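Clurnley Returns Center
Equipment Review Group, May meeting
Minutes

Meeting opened at 2:10 p.m. in the upstairs room, the downstairs one being full of returns. Elie Khalaf took the chair and, there being no other takers, the minutes.

1. Minutes of the April meeting
Approved with one correction. The chair did not "threaten" the vending machine company. He wrote to it firmly.

2. Fornier picking service
The main business. Fornier is offering its mixed-item picking service on a monthly plan: arm, gripper, software, a support line, and a person who comes out when the support line gives up. The fee is per station and covers six months to start, with an option to buy that gets more expensive the longer one thinks about it.

The group went over the bin trial. Fornier's standard trial bin is filled with tidy cartons of one size, which we do not receive and never have. At our request the trial went ahead with mixed goods, meaning whatever people send back. 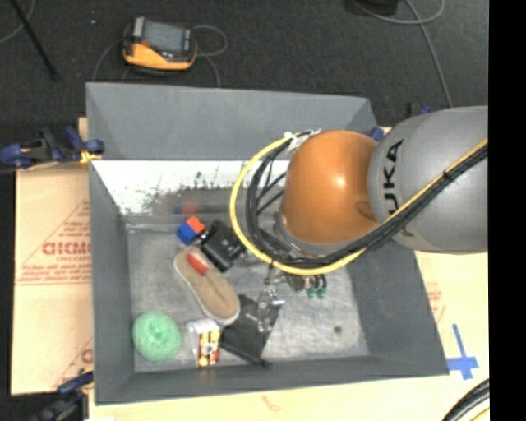

Trial station, mixed goods: shoe, flat black item and labeled package among the contents of the bin.

Results as reported by Fornier: 600 picks attempted, 574 completed. The chair asked what "completed" meant. Fornier's definition is that the item left the bin and arrived at the drop point. It takes no position on the condition in which it arrived. Agreed that the contract should take one.

Discussion of the 26 that failed. Fornier's report puts most of them down to "item presentation," which the group understood to mean that the item was lying there in a way the arm did not care for. Receiving pointed out that its own staff have the same complaint and are expected to pick the item up anyway.

Shoes were discussed at greater length than planned. Single shoes are apparently fine. Pairs tied together by the laces are listed in the quote as an add-on.

Maintenance asked about cable wear. Fornier's answer ran to four pages and recommended an inspection. Maintenance would like to know how often, and by whom, and will write back.

3. Competing quote
Plaltico has sent a quote for a similar kit, bought outright. It is cheaper on paper. Installation, training and the gripper are on a different paper. No trial has been offered, though there was a very nice brochure. Held over until the second paper arrives.

4. Naseri bin labels
Order of 218 labels received. Almost all of them stick. The remainder to go back, which will at least give the arm something to do.

5. Actions
E. Khalaf to ask Fornier for a damage clause and a price without the lace add-on.
Maintenance to get an inspection schedule in writing, one page or fewer.
Receiving to put together a second batch of mixed goods, including soft bags and anything round.
Purchasing to chase Plaltico.

6. Any other business
The upstairs radiator. See the previous minutes, and the ones before those.

Meeting closed at 3:25 p.m.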